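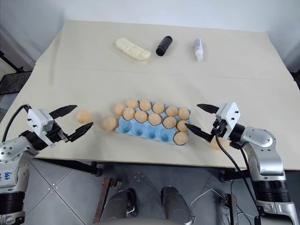

Egg tray trials: gripper and camera comparison

Data card for the two-arm egg handling recordings made at the Cletolstead bench. Maintained by Oluf Kjærgaard. Corrections go to him, not to the Hatus controller list.

Summary

The set compares two finger profiles and two camera positions on one task: placing loose brown eggs into a light blue moulded tray of three rows by five cups. Both arms work from the near side of the table, one on each side of the tray. Each arm carries a white gripper with two pointed black fingers (profile B in the tables). Profile A is a wider, flat-ended finger and appears only in the first block of episodes.

Episodes: 39 per finger profile
Arms: 2
Camera positions: head, side post
Controller: Hatus, position mode, force limit on
Licence: research use, see LICENCE.txt

Task

An episode starts with the tray partly filled and the remaining eggs loose on the tabletop. The operator fills the far row first, then works back toward the near edge. Either arm may take any egg. Handing an egg from one arm to the other is allowed and is labelled "transfer".

The tray is set down by hand and is not fixed to the table. Its angle changes between episodes and should not be treated as a calibration error. A few unrelated items are left along the far part of the table as distractors: a wrapped package, a short black cylinder, a small white tube or bottle. They are never targets.

Egg colour varies within a single episode. Models that segment on colour alone did poorly on the paler eggs in our checks, and we suggest shape cues as well.

Finger profiles

Profile A holds an egg well once it is clear of the tray. It is too wide to enter a cup when the neighbouring cups are full, and the raised peaks between cups get in the way of the flat ends.

Profile B reaches between filled cups. The contact patch is small, so the approach has to be close to centred, and an off-centre close tends to roll the egg instead of gripping it. Operators preferred B for the last cups of a row and had no strong view on the first row.

Both profiles were run at the same closing speed. The force limit was set once, with profile A fitted, and left alone. We would set it separately if we repeated the work.

Camera positions

The head camera sees the whole tray and both grippers. Its main weakness is occlusion on the right side, where the gripper and its cable can partly hide a loose egg. Labels for such eggs carry the flag "occluded" and the box is drawn to the estimated full outline.

The side post camera, on a Suominen bracket, gives better height information for the fingers but loses the near row once the far rows are full. It was fitted late, so 18 episodes have the head view only. The field "views" in the index file lists what each episode contains.

Files

index.csv - one line per episode: profile, views, outcome, notes
states/ - joint positions and gripper opening, both arms
video/ - one file per view
labels/ - egg boxes, cup occupancy, transfer and occluded flags

Cup occupancy is written row by row from the far left corner, as seen by the head camera. A cup counts as filled when the egg is seated and both fingers have released it. An egg resting against the outside of the tray is labelled loose.

Loading

Run the Clivura reader with the index file as its only argument. It joins states and video on timestamp and drops any frame with a gap longer than 40 ms. Set keep_gaps to true to get these frames back.

Known problems

- The gripper cables are not strain relieved. In a few profile A episodes the right cable drags on the table edge and the wrist reading shows a small offset.
- Reflections off the pale tabletop shift the exposure in the side view. The head view was recorded with exposure locked.
- Outcome "fail" covers both dropped eggs and timeouts. The notes column separates them for profile B only.
- Cup occupancy was labelled by one person. There is no agreement score.

Changes

April - side view timestamps corrected, notes column added for profile B, three duplicate label files removed.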